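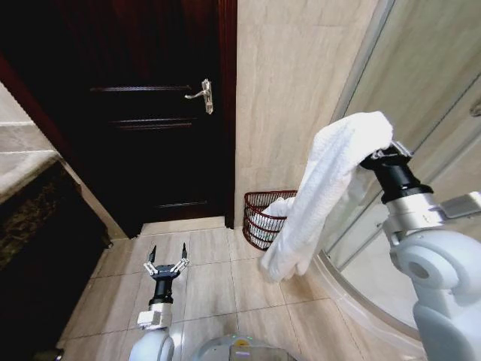 A two-armed robot at work in the bathroom, with a towel in its right gripper and a basket by the wall.

The Wosutau Towel Round is a student robotics project and informal contest in which teams must get a two-armed robot to tidy the towels in a bathroom. It is run by the Sitompul Robotics Club as part of its second-year practical course, and is generally agreed to be the least glamorous thing on the timetable. Earlier years of the course had built line-following carts and a machine that sorted bottle caps. The Towel Round replaced both, and has been over-subscribed ever since, to the mild surprise of the people who proposed it.

Name

The contest takes its name from Wosutau, the hall of residence in which the first rounds were held. The word "Round" was meant to suggest a hotel housekeeping round. Students tend to call it "Towels", as in "I can't come out, I've got Towels".

Origins

The idea is credited to Nadhirah Chin, then a tutor on the course, who had grown tired of demonstrations in which a robot picked up a coloured block and put it down next to another coloured block. Her original proposal was a single page. It argued that a towel was cheap, could not be broken, and had no shape worth speaking of, which made it a better test of a student's programming than anything in the club's cupboard. It also noted that the club already owned a great many towels, following an unhappy episode with a leaking roof.

The first round was held on a Saturday in January and was meant to finish by lunch. It finished at 9 in the evening. The winning team, Graltudura, was also the only team to put a towel in the basket, a feat it managed once and could not repeat for the club newsletter. The club records this as a victory by a clear margin.

Format

Each team is given a tiled bathroom, a basket and one or more white towels. Towels may be left on the floor or hung over something, and the team does not know which until the clock starts. The robot has 300 seconds to get as many as possible into the basket. Anything trailing over the rim counts, provided that no part of it touches the floor, a rule which has produced more argument than all the others put together.

A round is scored out of 300 points. Of these, 80 are awarded for the written log, in which the team must explain what it expected the robot to do and what the robot did. Older students advise newcomers to take the log seriously, as the points in it do not depend on the towel.
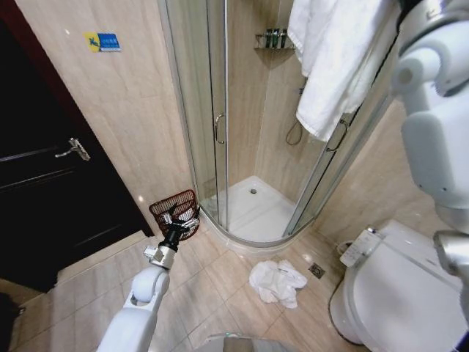

Teams work in pairs, one student at the controls and the other keeping the log, and swap over at half time. In the early weeks of the course the arms are guided by hand controllers throughout. Later on, students are expected to hand over parts of the job to their own programs, usually starting with the reach towards the basket and leaving the actual grasping for as long as they decently can.

Techniques

Two schools of thought have grown up. The first, known as the pinch, involves closing one gripper on the nearest fold and lifting straight up until the towel is clear of the ground. It is quick and easy to program. Its weakness is that a towel held at one point hangs down a good deal further than most people expect, and a student who has planned for the height of the gripper has often forgotten to plan for the length of the towel.

The second, known as the gather, uses both arms. One holds the towel while the other brings up the loose end, so that the whole thing can be lowered as a bundle. Supporters of the gather regard the pinch as crude. Supporters of the pinch point out that they have usually finished by the time the gather has found its second corner.

Hafiz Harahap, who joined the course as a student and later stayed on to judge it, wrote the short guide which is still handed out at the first session. It is mostly concerned with bathrooms. Curved glass is listed as the chief hazard, partly for its reflections and partly for its habit of being closer than it looks. Glossy tiles come next. The guide's section on the towel itself runs to two sentences, the second of which is "Good luck". 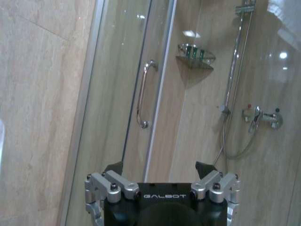 Choosing which camera to trust is treated as a skill in its own right. The view from the head gives a fair idea of where the basket is, but an arm is apt to wander across the very thing the student wants to look at. The view from the wrist gets much nearer to the work and is good for the last few inches, though it is easily pointed at a wall. Logs from the second half of the course contain a good many entries along the lines of "looked at shower again".

Judging and disputes

There are two judges, who must agree. The best-known dispute concerned a team called Grenorska, whose robot dropped its towel over the basket so neatly that the basket could no longer be seen. One judge held that the towel was in the basket; the other held that the basket was in the towel. Half points were given, and the rules now state that the rim must be visible from at least one side - an amendment still called the Grenorska clause by people who were not there.

Reception

The Towel Round has been praised within the club for teaching patience and criticised for using up so much of it. A proposal to add folding to the contest was put forward after the third year and has been postponed at every meeting since. Sheets were tried once, in a single practice session, and do not appear in the current rules.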